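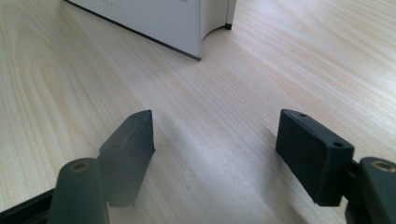 I have been trying to get a lighter rice pudding right since June, and I think the version I made on Tuesday is the one I'll stick with.

The one I grew up with was heavy. Full fat milk, a good pour of double cream, a lot of sugar and a knob of butter on top so the skin went dark. I still like it, but a bowl of that after dinner and I'm no use for the rest of the evening.

My first go was simply the same recipe with skimmed milk and no cream. It was thin and a bit grey and the rice sank to the bottom. The second was made with a carton of Moltora oat drink, and that was better, though it was sweet before I had added anything and I'd already put the sugar in. We ate it with sharp apple and it was fine.

What worked in the end was semi-skimmed milk, less sugar and more stirring. I use a pan on the hob for the first part and then the oven. Stirring for the first 11 minutes gets enough starch out of the rice that you don't miss the cream much. I got this from Roy Catterall, who used to cook school dinners, and he does it for much longer than I do. My arm gives up.

You need 200 g of pudding rice, which makes enough for five of us with a bit left for breakfast. Put it in a heavy pan with two pints of semi-skimmed milk, a strip of lemon peel and a pinch of salt. Bring it up slowly and stir it the whole time once it starts to steam. Then add two tablespoons of sugar, tip it all into a buttered dish (a scrape of butter will do) and bake it in a low oven until it wobbles but doesn't slosh. In mine that takes a bit over an hour. Yours may differ, so have a look after 45 minutes.

Grate some nutmeg over before it goes in. I tried cinnamon once and didn't like the colour.

If you want a skin, leave it alone. If you don't, stir it once halfway through. There are people in my house on both sides of this, so I have started doing a small dish separately for the ones who don't.

Tobiloba Nwachukwu asked in the comments last time whether it works with brown rice. I have tried it and it does, but it takes twice as long and needs more milk, and it comes out chewy. I would sooner have a smaller bowl of the white.

For the top I have been using plums, halved and roasted with no sugar while the pudding is in. Tinned apricots in juice are good as well. Jam is what I really want on it, and a teaspoon isn't going to hurt.

It keeps for two days in the fridge. It sets quite hard, so loosen it with a splash of milk before you warm it up.

Next I want to have a go at bread pudding, if I can find a loaf that doesn't turn to paste.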